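Foddale Masonry Supply: Frequently Asked Questions
Mortar, joints and block walls

What is the difference between mortar types N, S and M?
The letter indicates compressive strength. Type N is for general above-grade work. Type S is stronger and is used below grade and where lateral load is expected. Type M is the strongest of the three and is rarely needed for garden or partition walls. Check your local code before ordering.

Can I use Type S for repointing old brick?
Usually no. Mortar should be softer than the unit it holds. Hard mortar in old brick pushes stress into the brick face, and the face spalls.

How deep should I rake out a joint before repointing?
At least twice the joint width, and back to sound material. Brush out the dust and dampen the joint. There should be no standing water when the new mortar goes in.

What is running bond?
Each course is offset from the one below, normally by half a unit. Stack bond has no offset and needs horizontal reinforcement in most applications.

Do you match mortar color?
Yes. Send a dry sample the size of a walnut to Tane Pomare at the Hoani yard. Allow 10 working days. Gray and buff Irkik pigments are stocked; other colors are ordered in. Fresh mortar looks darker than cured mortar, so judge the match after full cure.

How many bags come on a pallet?
Gevis premix is supplied at 44 bags per pallet. Part pallets are sold at the bag price. Opened pallets cannot be returned.

Can I lay block in cold weather?
Below 40 F, heat the water or sand and cover the finished work overnight. Do not lay on frozen units. From November onward the yard keeps insulated blankets for hire.

When can I paint or seal a new wall?
Wait 28 days, then test a small area. Use a breathable coating on any wall with soil behind it.

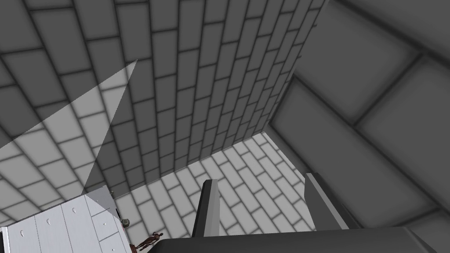
Efflorescence on a new wall normally fades with weathering. Dry brush it first. Acid cleaners should be a last resort, applied to a pre-wetted surface and rinsed fully.

Contact: Kirsty Sheehan, technical desk, ext. 583 | © Foddale Masonry Supply | Page updated 2022-08-06 | Back to top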